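Search this site
Search for:

Student Projects > Archaeology > Field Reports

Sorting the Iron Age pottery from the Veltuvus hillfort

Project report by Tarmo Sakalauskas

My project looked at the pottery from the east slope of the Veltuvus hillfort. The site was dug in two seasons, and most of the sherds were washed and bagged at the time but never sorted. I wanted to find out whether the people on the slope used the same kinds of pots as the people inside the rampart.

The collection has 900 sherds from 2 trenches. Trench A cuts across the foot of the rampart, and Trench B is a square opened over a hearth 40 meters downhill. I sorted the sherds first by fabric, then by surface and rim shape. Pieces smaller than a thumbnail were weighed as a group and left out of the tables.

Most of the pottery is handmade and coarse, with crushed granite in the clay. Brushed surfaces are common in both trenches. Trench A also has a smaller group of thin, dark, burnished sherds, mainly from bowls with a short upright rim.
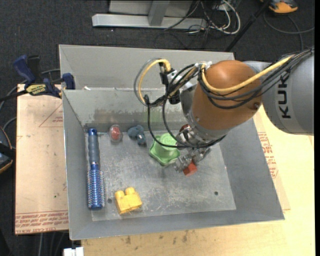
Trench B has almost none of the burnished ware. Its rims come from large jars, and several have soot on the outside. I compared them with the drawings in the Welum excavation notes, where similar jars were found next to a smithing hearth with iron slag. There was slag in Trench B too - up to 100 small lumps, all from the lowest layer.

My reading is that the slope was a work area and that the finer bowls belonged to the houses above. The weak point is Trench A. Soil has slid down from the rampart there, and the upper layers are mixed. I used only the lower two layers for the comparison, so the sample is small.

A next step would be to section some of the coarse sherds and check the clay against the stream bank below the site. I have left the sorted bags in fabric order, with the rim drawings in a separate folder.

Related reports
- Loom weights from the Tuhumury farmstead
- Reading the Welum slag heap
- Iron knives and how they were hafted
- A walking survey north of Veltuvus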